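I have been putting off writing this one, partly because the week it happened was such a muddle, and partly because the fault was mine and I wanted to stop being cross with myself first. Well, I've had my coffee, and it's Tuesday, April 7, 2026, and the rain has canceled everything else I had planned, so let's get into it.

Those of you who have been reading since October know that I spend most of my working days at Stesdale, in the long room on the ground floor, looking after the tabletop cells. We do pick-and-place work with kitchen things, mostly. Cups, trays, little dishes, whatever turns up. The project is called Hindis, and I've grown very fond of it (more than is sensible, my sister tells me).

It started on a morning when I was feeling pretty pleased with life. I had changed the fingertips on the gripper the evening before, because the old ones had worn smooth along one side and were letting things slide. New tips, fresh screws, a quick open and close, home to dinner. I even left early. The next morning I loaded the usual job, which asks the arm to come in over the cup, close on the wall of it, lift, and carry it across to the tray. It had done that job more times than I could tell you.

It came down, closed, lifted, and everything looked fine. Then halfway across, the cup dropped. It landed on its side, rolled in a half circle the way cups do, and went over the edge onto the floor. I picked it up, said something under my breath, and ran the job again. The second time it held. The third time it held. So I did what I suspect a lot of people would do and told myself it had been a bad grip, one of those things, and I went to answer my email.

By lunch it had dropped four more. I wish I could say there was a pattern, but if there was I couldn't see it. Sometimes the cup went during the lift and sometimes right at the end, just over the tray. Once it held all the way and then wouldn't let go cleanly, so that the cup tipped on its rim and fell over as the arm backed off. I wiped the tips down. I restarted the controller. I moved the lamp, for heaven's sake, though I couldn't tell you now what I thought the lamp had to do with it. 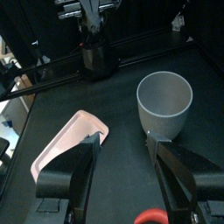 After lunch I went and found Wen-hsiung Ko, who was over at the other bench and in the middle of something, and who came anyway. He has a lovely way of not asking the question you're dreading. He didn't say "what did you change?" He just stood there with his hands in his pockets and watched it run five or six times, and then he asked me to bring up the position readings for the fingers, closed, with nothing between them.

Now, our gripper (it's a Munteanu, an older one, and I'm not going to hear a word against it) reports how far it has traveled in plain counts. On our old tips, fully closed had always been 3040. I know that number by heart. It's written on a strip of tape on the side of my monitor. With the new tips on, fully closed came back as 2891.

I looked at that for a good long while. The new tips were thicker than the old ones, so they were meeting sooner, and I had never told the software. Everything in the job that depended on finger position was still working from the old number. The program would send the fingers toward a spot they could no longer get to with a cup in the way, the motor would push and push against the cup, and after a moment the overload protection would step in and back the force off. Sometimes there was enough hold left to carry the cup. Sometimes there wasn't. And the release point was wrong as well, which explained the one that tipped.

I felt two inches tall. The calibration after a tip change is in our checklist. I wrote the checklist! It's on page two, and I'd skipped it because I was hungry and the fingers opened and closed nicely when I tried them.

What bothers me more, though, is the other part, and it's the reason I wanted to write this up properly. While I was trying all my daft fixes that morning, I'd been reaching in to set the cup back up between runs. I was pausing the job from the screen and leaning in with the arm still powered. A pause is a pause, and I've leaned in on a pause before, we all have, but this was a machine that I already knew was doing something I didn't understand. Wen-hsiung saw me do it once while he was standing there. He reached past me and pressed the stop button and said, very mildly, "Let's have it off." That was all. I've thought about it most days since.

So we did it over, slowly. Power off, tips checked, screws snugged up, power on, calibration run from start to finish (it takes 11 minutes, and I'd saved myself every one of them), new closed value saved. Then we ran the cup job 50 times before I let myself go home. It held on all 50. I wrote 2891 on a new strip of tape, and I've left the old one underneath with a line through it.

We've made a couple of changes. The job now reads the closed position at startup and compares it with the saved one, and if they don't agree it refuses to move and puts up a rather stern message, which Wen-hsiung wrote and I've since made slightly friendlier. And reaching in means the stop button, every time, even for a cup that only needs a nudge. It's slower. I grumbled for the first few days and then I found I'd stopped noticing.

I did ask the folks at Estance, who made the new tips for us, whether the extra thickness was on the drawing. It was. It was on the drawing they sent me, in quite large type, and I had approved it. They were very gracious about the whole thing and I've promised to read the next one with my glasses on.

Next week I'm hoping to get back to the post on cable routing that I keep promising, if I can find where I put my notes. A few of you wrote in asking about strain relief near the wrist and I haven't forgotten you - it's all coming, just at my usual speed.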